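Tresside households to get new recycling rules from October

Monday, June 24, 2019

Households in Tresside will have to keep cardboard apart from their other recycling when a new collection service starts in October.

The change was agreed by the town council last week and covers every street in Tresside, as well as the village of Grostby. Collections will be run by Altum, which already empties the bins in both places under a contract that began last year.

At present, paper, card, tins and plastic all go into the same green-lidded bin. Under the new service, paper and card will go into a blue sack, and everything else will stay in the bin. The sacks hold 80 litres and will be delivered free to each home during the month before the change.

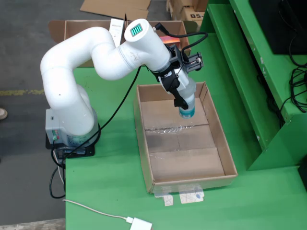
The council said wet and dirty card was the main reason for the decision. Card that has been mixed with food tins and bottles often cannot be sold to paper mills, and the town has had to pay to get rid of it. Last year 845 tonnes of paper and card were collected in Tresside and Grostby, of which 600 tonnes were clean enough to be sold.

Blue sacks will be emptied every two weeks, on the same day as the bin. Crews will leave the empty sack at the front of the property. Residents who live in flats with shared bins will not get sacks, and a larger blue container will be placed in the bin store instead.

There are 800 flats with shared stores in the area, most of them on the Kragh estate. Altum will write to the managing agents in the summer to agree where the containers should stand. 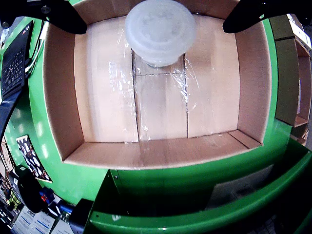 Boxes should be flattened before they go into the sack. Tape and labels can be left on, but plastic bags and polystyrene must be taken out. Anything else left in a cardboard box should be removed too, and a frosted white item with a domed top, for instance, should not be put out with the card. Large boxes that will not fit can be folded and placed under the sack, provided they are no bigger than the sack itself.

Pizza boxes will be accepted if they are free of food. Drinks cartons will not, and should go in the bin with tins and plastic. Shredded paper can be put out in a paper envelope or a closed paper bag.

Sacks that contain the wrong things will be left behind with a tag explaining the problem. There are no plans to fine residents. Bin days in both places stay the same, and garden waste is not affected.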